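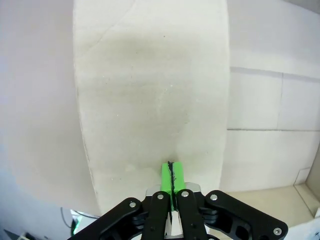

Green block against the old white board

Home Boards Repairs Ask Members Log in

Getting gray stains off an old whiteboard

My sister-in-law passed her whiteboard on to me when she moved to Fetville and I am so excited to have it! I plan my whole garden on it. The trouble is a big gray haze near the middle that regular spray won't touch, plus little specks all over. Has anyone brought one of these back to life? I'd love to keep it going until at least the end of February, when my seed orders come in.
Rocío Sánchez

Oh, you can do a lot with these! Haze like that is mostly old marker ink and leftover cleaner. Put a little rubbing alcohol on a soft cloth, work on a patch the size of your hand, then wipe with plain water and dry it. Do the whole thing twice. If you find lines that look permanent, scribble over them with a fresh dry-erase marker and wipe right away (it feels so wrong, and I love it every time). Skip scouring powder and the rough side of the sponge. Mine hung in the Tellulico community kitchen for years before I got it, and now I write all my bread recipes on it.
Gwawr Cadwaladr

just buy a new one, they're cheap
Darmawan Yusof

Gwawr's method is great for ink. For scratches, no cleaner will help, and if the coating has worn through, the stain comes back as soon as you write there again. Test a corner: write, wait 2 minutes, wipe. If it leaves a ghost, the surface is worn. You can still get many more seasons out of it with a coat of whiteboard paint. Sand lightly with 400 grit first, wipe off all the dust, and give the paint a full week before you write on it. I did my daughter's and it came up beautifully! Good luck with the garden, I want to hear what you're planting.
Melur Nugroho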